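About Urkitz

Urkitz is a household goods repair and resale shop with a small school attached. We have been at it for 11 years. If you came to this page looking for a founding story with a garage in it, we don't have one. Sirkka Aaltonen and Arvo Mäkelä were both working in retail buying, both tired of writing the word "durable" on shelf cards for things they knew would come back in a month, and they rented a storefront to see if people would pay to have a drawer fixed. Some would. Plenty wouldn't, and still don't.

What we do

We take in kitchen and storage items, small shelving, folding racks, trays and the like. We repair what is worth repairing and sell what the owner no longer wants. We also run evening classes on looking after ordinary household things, and we publish our notes on products we have tested in daily use.

We don't claim to be saving the planet. A shop this size keeps a few vanloads of stuff out of the dump each year, and the van burns gas. Customers sometimes ask us for a number to put to that, and we have turned down two offers from consultants who would have made one for us. The number would have been large and we would not have believed it.

How we test

Most product claims are written before anyone has used the product. "Space-saving" usually means small. "Heavy-duty" has no meaning we have ever been able to pin down, and we have asked. So we keep things in use for at least 4 months before we write a word about them. They get loaded, emptied, moved, washed if they can be washed, and put away badly by people in a hurry.

Mekdes Asfaw runs the testing. Before Urkitz she handled returns for a mail-order firm, and she still reads a product page from the bottom up, starting with the warranty exclusions. Her notes are short. Her review of the Plasto drawer divider reads, in full: "Divides a drawer. Slides when the drawer is opened, so then it doesn't." The Lim stacking tray did better and got a whole paragraph, though she would like it known that she tested the old version and can't vouch for the one with the new feet.

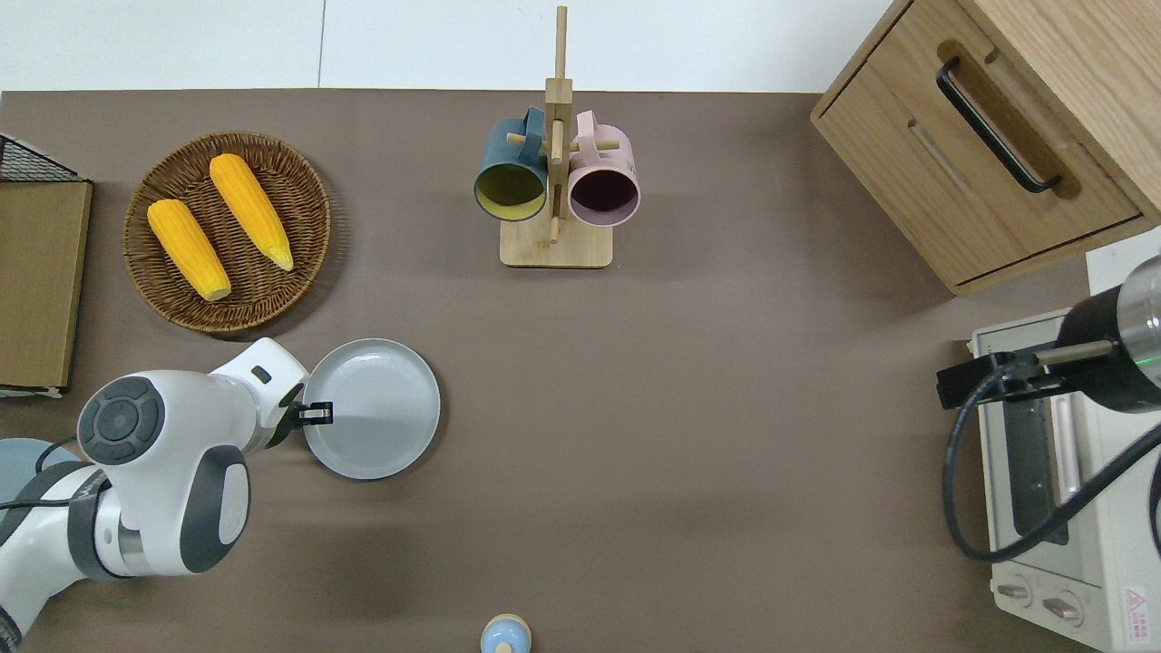
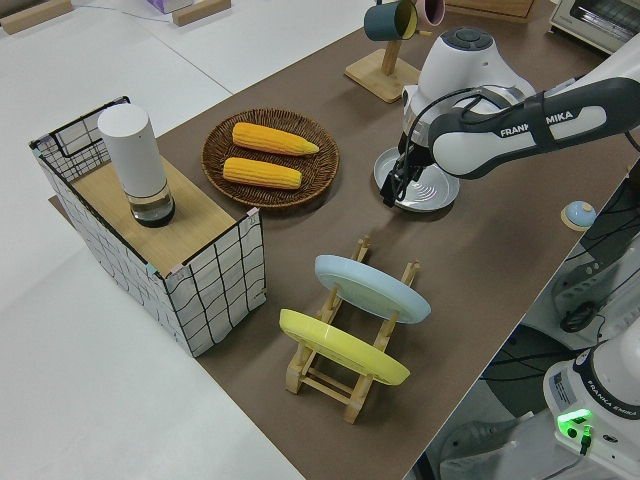
Tabletop with a plate (first photo) and a wire-grid organizer with colored clips (second photo).

We buy everything we review at the regular price. When a company sends us something free we mail it back, and when they won't take it back it goes on the resale shelf with a tag saying where it came from. We have no sponsors. We have been told this is a poor way to run a review section, and going by the income from it, that's right.

The classes

Classes meet on Saturday mornings as well as two evenings a week, with 9 seats in each. Orvokki Hyvönen teaches basic repair: glue, screws, loose joints, hinges, and when to stop. She is firm on that last point. A good share of what people bring in should be thrown away, and she will tell you so even after you have paid for the class.

Joonas Mäkelä teaches the storage course. Yes, he is Arvo's son, and yes, he had to apply. His course starts from the idea that most homes with a storage problem have bought too much storage. Students are asked to go until the end of the course without buying a single bin, basket or rack. Around half the complaints we get are about this rule. We have kept it.

There is no certificate. We looked into offering one in our third year and found that we would be charging extra for a sheet of paper.

What we sell

The resale shelf changes every week. We also carry one line of our own, the Tonitwood shelf board, which we started making after failing to find a plain board we liked. We have sold 500 of them. The first batch warped. We replaced every board that was brought back to us, changed supplier, and left the bad reviews up on the site, where you can read them before you order. The current boards seem fine. Ask us again in a few years.

Prices are on the tags. We don't hold sales, partly out of principle and partly from having worked in places where the "before" price was made up on the morning of the sale.

Working with us

We hire rarely. When we do, there's a sign in the window and a line on the front page. We don't have a mission statement and won't ask you to describe your passion for shelving. Schools and tenant groups can book Orvokki for a visit, except in May, when the shop is closed for stocktaking and she is away.

Questions, corrections and disagreements can be brought to the counter or sent through the contact form. Mekdes reads the form. She answers product questions first, and anything with the word "partnership" in it last.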